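Automation in the practice rooms: where we stand

Since June the Brerkstead site has had two rooms given over to household tasks, and I have been asked several times to set out what this means for the people employed there. I write as the person responsible for staffing at the site. The views are my own, although the figures have been checked with the Nandport office.

The work falls under the programme we call Fletia. Its purpose is to prepare machines for the ordinary labour of the guest lodgings: clearing beds, folding clothes, loading washers and returning small objects to their places. Until last year all of this was done by hand by the housekeeping staff, over 50 people across two shifts. Much of it still is.

The first change has been to job content. Staff who formerly spent a full shift on linen now spend part of it carrying out the same tasks at a slower and more regular pace, so that each one can be recorded and reviewed. A folded shirt counts as one entry. So does an object picked up from a bed and put down elsewhere. The target at present is 340 entries a week for each room, and it was reduced from 1000 after the staff representatives objected, in my view rightly. 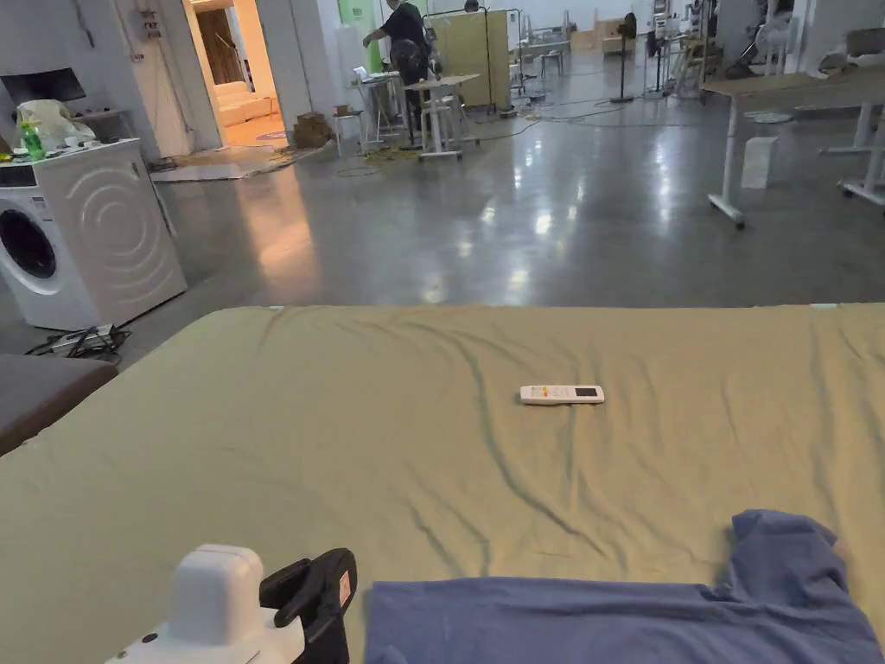 Pay was the second matter. Those who move to recording work keep their former grade and receive a supplement for the first 300 hours. What happens after that has not been agreed. I would have preferred to settle the question before the rooms opened, and I said so at the time.

There is also the matter of skill. Several members of staff have told me that they find it odd to be asked how they fold a T-shirt, having done so for twenty years without discussion. Others have welcomed being asked. The written task guides, which were first drafted at Nandport by people who had never worked a lodging shift, have since been rewritten with housekeeping staff in the room, and they are much shorter — the guide for bedding has gone from nine pages to two.

Scheduling is handled through Reddy, our rota system, which does not yet distinguish between recording work and ordinary housekeeping. Supervisors enter the difference by hand in the notes column. This has led to errors in the supplement, and anyone who believes that their hours are wrong should speak to their supervisor before the end of the pay month.

No post has been removed as a result of Fletia. I cannot give an undertaking for later years, and I would ask colleagues to be wary of anyone who does. Vacancies on the evening shift are still being filled on permanent terms.

The revised guide for laundry goes out to both shifts next month.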